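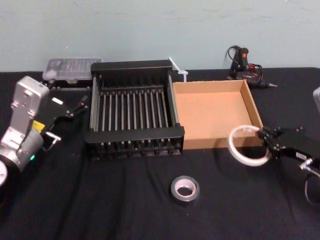
Page last changed: 04/11/2025

Forkex User Guide
Section 4: Teaching a two-arm placing task

4.1 Before you start

In this section you define the regions of the table, tell the Bai perception module which objects it may select, and let the Adar planner make a path for the arm which holds the object. It is assumed that both arms are already calibrated (Section 3) and that the emergency stop has been tested.

In our table layout there are two places where an object can be put: a black container and an open cardboard tray to the right of it. A roll of tape is a good first object. It is light, but the hole in the middle is a real test for the perception and for the choice of grasp.

CAUTION: Keep your hands outside the reach of both arms when the motors are enabled, also when only one arm is selected in the software.

4.2 Defining the regions

1. Open Forkex and load the cell file. Wait until both arms are shown as Ready.
2. In the Scene tab, press Capture. Bai takes a new depth image and draws its proposals over the table.
3. Click the four upper corners of the black container, in clockwise order. Name the region RACK.
4. Do the same for the cardboard tray. Name the region TRAY.
5. Set the type of RACK to Slatted and the type of TRAY to Solid floor.
6. Mark everything which stands along the wall as Obstacle. You can draw one large box over several things, for example a parts organiser and a glue gun.
7. Press Save scene.

Note: The two regions may be very close to each other, but they must not overlap. If they do, Adar refuses the scene and shows message 301. Move the common edge a little and save again.

Note: Dark parts on a dark cloth give few depth points. If the outline of RACK jumps between two captures, set the region to Fixed – Bai will then not try to correct it.

4.3 Choosing the object and the grasp

1. In the Objects tab, select Ring from the list of shapes.
2. Click the object in the camera view. When several rolls are visible, the selected one gets a green outline. Check that it is the one you want.
3. Choose Rim grasp. One finger goes through the hole and the other closes from outside. For a roll which lies flat on the cloth, choose Outer grasp instead.
4. Set Hold force to Low and press Test grip.

If the object is already in the gripper when you start, tick Attached at start and select the arm. Without this tick, the planner treats the roll as an obstacle and will not find any path. 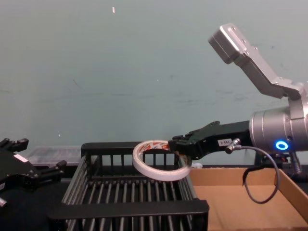 Photo: Arnar Lauritsen, Giluvham

4.4 Planning and previewing the path

1. In the Plan tab, select the right arm as Active and the left arm as Hold position.
2. Set Target to RACK.
3. Set Clearance to 12 mm. The value is measured from the lowest point of the held object, and a tilted roll reaches lower than the gripper fingers do.
4. Leave Number of waypoints at 5 for the first trial.
5. Set Planning timeout to 2000 ms and press Plan.
6. Play the preview from two different view angles. Look especially at the moment when the roll passes over the rim.
7. Press Run at low speed. Keep one hand at the stop button.

CAUTION: The preview does not show cables. A cable which hangs from the gripper in a wide loop can come in front of the tray or catch on a rim. Watch it during the whole first run, and add a keep-out box where the loop hangs lowest.

4.5 If no path is found

Check first that the left arm is really set to Hold position and not to Free. After this, lower the clearance in small steps, or change the target to TRAY to see if the problem comes from the region or from the grasp. A new capture is needed every time something on the table was moved by hand.

When the problem stays, export the plan log (File – Export log) and send it together with the cell file to Slavica Gashi, who maintains the Adar settings.

Continue with Section 5: Recording and replaying a task.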